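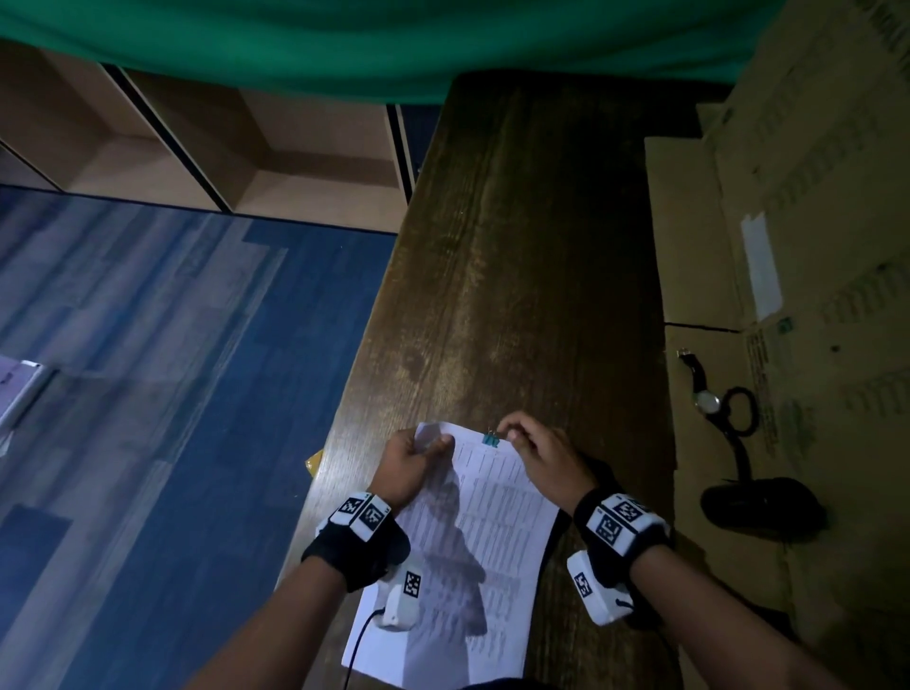
According to Esko Ruotsalainen, a stop-distance rule that runs to 2 pages will be read, and one that runs to 100 will be signed. The remark was made in Riihimäki in January, and it has shaped the revision of our guidance on shared work areas at Indstead.

The previous text allowed a mobile robot to pass within 200 millimeters of a seated person at reduced speed. The revised text requires 800, at any speed, unless the person has agreed to closer work -- and that agreement must be recorded for each shift. Verbal consent is no longer accepted.

Wurley has asked whether the rule applies during maintenance. It does. Prirow has raised a separate point on battery changes, and a reply is being drafted.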